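Civil Conduct in Local Politics: progress report to the Drander Fund

Reporting period: second half of the grant, to April
Prepared by the project office, Sukatthorpe

You asked for a frank account of whether the pledge is changing how councillors and candidates speak to each other. My view is that it is too early to say yes, and I would be wary of anyone who tells you otherwise.

Signatures first, as they are what people always ask for. We now have 40 sitting councillors and declared candidates signed up across the Sukatthorpe and Grulluvau wards. That looks good on a slide. It says very little about behaviour. Two of the sharpest personal attacks we logged this period came from people who had signed, one of them within the week. When we wrote to both, one took the post down and the other replied that the pledge covered debate and this was "just a comment". The wording has a hole in it and we need to fix it.

The monitoring work is further along. We have read 1,146 public posts and coded each as policy criticism, personal criticism or abuse. Of those, 182 went in the last two groups. I can't tell you if that is better or worse than last year, as there was no baseline, and I said at the time of the application that there should have been one. Our coders also disagree more than I would like on sarcasm. Until that settles, please don't quote the figures in your newsletter.

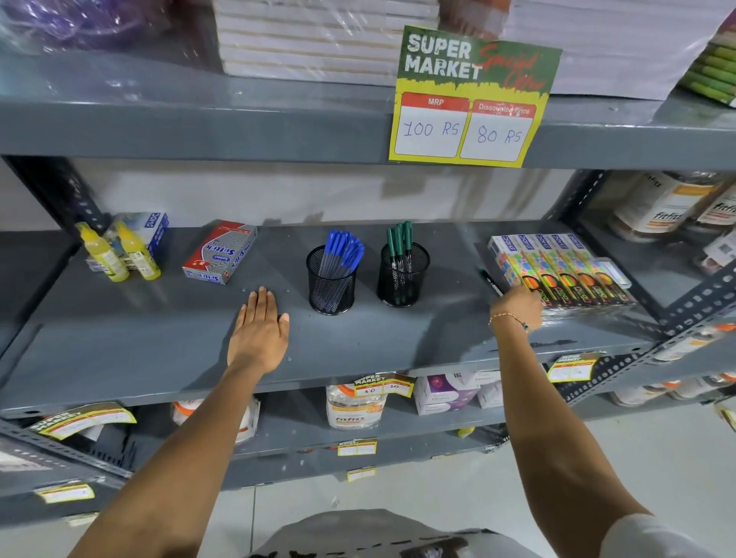

The workshops are the part of the program I have changed my mind about most often. Attendance in Sukatthorpe was fair. Grulluvau was poor, and those who came were mostly people who already behave themselves. The exercise that worked best was the plainest: take a rude leaflet, cross out every line about the person, and see what argument is left. It needs very little in the way of materials, so the supplies line is well under budget. We'd like to move what is left to room hire. The mock debate, which cost far more to set up, got polite feedback forms and I would drop it.

Party branches remain a problem. All of them support the pledge in principle. None has put it in its candidate rules, and one branch office told us it would "look at it after nominations close", when it will be of no use to anyone.

On money, the Chiba printing contract came in at $3,000 as quoted. Travel is over, mainly because the Grulluvau session had to be held twice.

For the next period we propose to:

Rewrite clause two of the pledge so it plainly covers social media.
Have a second reader check all posts coded as abuse.
Stop reporting signatures as a headline result.
Hold one more Grulluvau workshop, in the evening, and close that stream if turnout is no better.

We also ask that the final report be pushed back until after the count. A report written mid-campaign would tell you what people have promised, and we have plenty of that on file already.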